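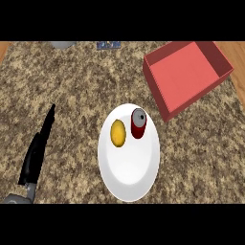 The kitchen Aniela Ostrowski wanted cost 4000 dollars less than the one she got. She can tell you where every dollar of the difference went, and most of it went into the counter.

"I walked in asking for laminate," she says. "I walked out with a sample of stone in my purse and a payment plan."

The salesman at Kofler, the showroom where she signed, had used the word "forever" four times by her recollection. Stone was forever. It would outlast the cabinets and the mortgage. It would come back to her, with interest, on the day she sold the house. I have now sat through that pitch in three showrooms, and the wording barely changes. What does change is the answer when you ask for evidence.

At Kofler I was handed a brochure. At Bavberg, across the highway, I was told that "any realtor" would back it up. At Lusar, which sells mostly quartz and looks down on granite a little, a polite young man said he would email me a study. That was in February. I'm still waiting.

So I asked a realtor. Shakuntala Rana has been selling houses in the same county long enough to have sold some of them twice, and she laughed before I finished the question.

"Buyers notice a bad counter," she said. "They don't pay extra for a good one. They pay extra for a school district and a dry basement."

Her view is that a new counter helps a house sell a bit sooner, which is worth something if you're already packing. She wouldn't put a number on it, and I trusted her more for that. The brochures put numbers on everything.

Then there is the matter of upkeep. Natural stone is usually sealed when it goes in, and depending on the stone it may need sealing again. How often depends heavily on who is selling the sealer. Lirkunetti, whose bottles stand beside the register at two of the showrooms I visited, recommends every six months. Naveen Uniyal, who cuts and installs counters for a living and sells no sealer at all, recommends putting a few drops of water on the stone and going to do something else for ten minutes.

"If it's still beaded up, leave it alone," he said. "If there's a dark spot, seal it. I've got customers sealing a dense black granite twice a year. It can't soak in. They're just polishing the polish, and then they call me about streaks."

Uniyal has a low opinion of the whole forever business. He has hauled out plenty of counters with nothing wrong with them. They were the wrong color, or they had been the right color in another decade. He is pulling a lot of brown and tan granite lately, the busy speckled kind that everybody wanted and that hides crumbs better than anything made since. Most of it goes to the dump. A slab is hard to get out in one piece, and the sink hole is never where the next person needs it.

I asked whether he ever talks a customer out of replacing one.

"I try once," he said. "Then I give them the price."

The price, for a middling kitchen, was 3510 dollars on the quote he let me look at. Tear-out was on a separate line. So was the sink cutout – 249 dollars – and so was a fee for the edge, even though I have yet to see a counter sold without edges.

None of this makes stone a bad thing to own. It takes heat well, though Uniyal still tells people to use a trivet. It's pleasant to roll dough on. Kiran Malhotra, who bakes for a living and has worked on every surface going, swears by hers and told me I was being a snob in reverse. She may have a point. She also told me she bought hers secondhand, from a neighbor's remodel, and had it cut down for less than the cost of a decent mixer. The showrooms don't bring that up.

Trilok Dwivedi went the other way. His laminate is 30 years old, pale gray, with a burn near the stove from a pan his brother put down. He's been told by two contractors that it is "at the end of its life." He asked both of them what exactly it would stop doing. One said it looked tired. The other changed the subject to backsplashes.

"It's a flat thing," Dwivedi said. "I put stuff on it."

I'd have liked to find the person in the middle of all this, someone who paid full showroom price, sold the house, and could show me the money coming back. I asked Kofler and Bavberg to put me in touch with one. Kofler sent me a second brochure. Bavberg offered me a discount on installation if I signed by the end of the month.

Ostrowski, for her part, isn't sorry. She likes the counter, and she says so before you can ask. She only wishes she had been sold it as something nice that costs a lot. She has three years of payments left, and the faucet she picked to go with it has started to drip.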